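Subject: Re: [gripper-users] Jaw slip on the two-hand sets, and the "fixed in February" claim
List: gripper-users
In reply to: the February summary

The February summary said:

> After the firmware update the width readings on the Jament
> handhelds are stable again. We replayed the sessions from the
> Losholm bench and found no further drift between left and right
> units. 3,304 episodes were checked. We consider the slip problem
> closed and suggest that sites go back to normal collection. Anyone
> who still sees a mismatch should re-run the zeroing routine before
> each session and report back if it persists.

Reporting back, then. It persists, and I don't think it was ever a firmware problem.

First, what I mean by slip, since the word has been used for at least two different things in this thread. I don't mean the object sliding out of the fingers. I mean the jaw carriage moving on its rail without the encoder seeing it, so that the logged opening and the real opening disagree from that point until somebody zeroes the tool again. A dropped object you notice. The other kind goes straight into the training set looking perfectly healthy.

We run two Jament pairs here at Gristska. Both were updated as instructed and both were zeroed before each session, following the routine in the Mulcahy setup notes to the letter. One pair has behaved. The other has gone out 5 times since the update, always on the right-hand unit, and always on tasks where both tools are working close together on the same thing. Single-hand tasks on the same unit, same operator, same table: clean.

I went back through the video for the bad pair. Most of the stretches I looked at have the tools a lot closer together than the workspace diagram in the notes assumes they will be.

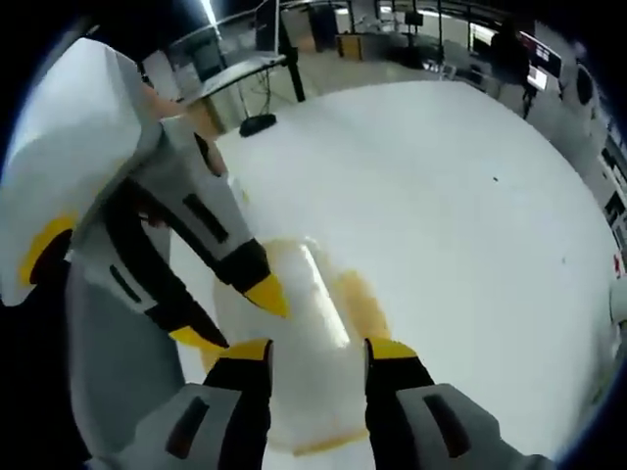 Both tools in on the stained white piece. Note how near the yellow tips are to one another.

I'm not claiming a still shows contact, and I'm not going to guess from one at what the encoder was doing. My point is about clearance. When one operator brings the second tool in from the left at that angle, a small wrist movement is enough to put one finger against the other. Nothing in the software stops this, because these are handhelds and the only collision avoidance is the person holding them.

So I tried it on purpose, off the record, with logging on. I closed the right-hand unit on nothing, then pushed sideways on the tip with the finger of the other tool, about as hard as you'd push a stiff drawer. On the good pair the reading followed the jaw. On the bad pair the jaw moved 2 mm and the reading stayed exactly where it was. I repeated it until I was bored and got the same thing every time I pushed outward. Pushing inward did nothing.

That is a mechanical fault. The belt clamp behind the right jaw is the obvious suspect. When I took the cover off, the clamp screw turned under my fingers with no tool at all. I tightened it, and the bad pair then passed the same push test. It held for 45 minutes of ordinary work and then failed again, and the screw was loose again. Draw your own conclusions about how well a firmware update was going to help with that.

Now, the replay check. I would like somebody to explain to me how it could have caught this. As far as I can tell from the script, it compares the logged left width with the logged right width and flags sudden jumps. If the jaw moves and the encoder doesn't, there is no jump. The log is smooth. You could run it on ten times as many episodes and get the same reassuring answer. A check that reads only the number that's wrong can't tell you the number is wrong.

What does show it is an object of known size. Here we have started putting a lidded plastic container into the rotation, the kind you'd pack lunch in. I measured its width with calipers and wrote it on the session sheet. If the tool closes on it and logs anything else, we stop. It's crude, the walls flex a little if you squeeze hard, and I would sooner have a machined block. But operators handle it the way they handle everything else, and it has already caught two of the five.

It also gives the two tools some room. With the container lengthwise, one comes at the near end and one at the far end, and the tips stay well apart before anyone closes on anything. If your bad readings vanish on that layout and come back on small objects, I'd look at the clamp before blaming the operators. 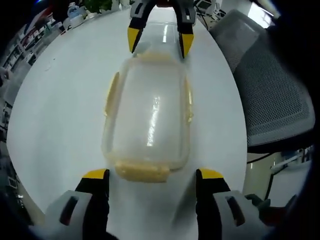

What I'm asking for

1. Reopen the issue. "No further drift found" and "no further drift" are different statements, and the summary treats them as the same one.

2. Tell us which hardware batch the Losholm units came from. If they have the later clamp, the replay says very little about those of us with the earlier one.

3. Add a push test to the notes, outward on each jaw, at the start and the end of a session. Zeroing beforehand tells you the tool was right at the start. It says nothing about the minute after.

4. Please do not tell sites to go back to normal collection yet. We have pulled the affected sessions from our own set and I expect to lose most of them. There's no way I know of to work out afterward when the jaw moved.

5. If thread locker is the plan, say which grade, and whether it is safe near that plastic. I am not putting it on a guess.

I have also read the suggestion upthread that operators should "keep the tools apart." Fine, but half the tasks we were asked to collect are two-handed tasks on small objects. Either the tool survives being nudged or the task list needs to change.

If anyone else has done the push test on an updated pair, I'd like your result even if it's boring. Left and right units separately, please, with the direction of the push. "Ours seem okay" doesn't help, because ours seemed okay too.

The bad pair is off the bench with tape across the jaws until I hear something better than a reminder to zero it.

--
gripper bench, Gristska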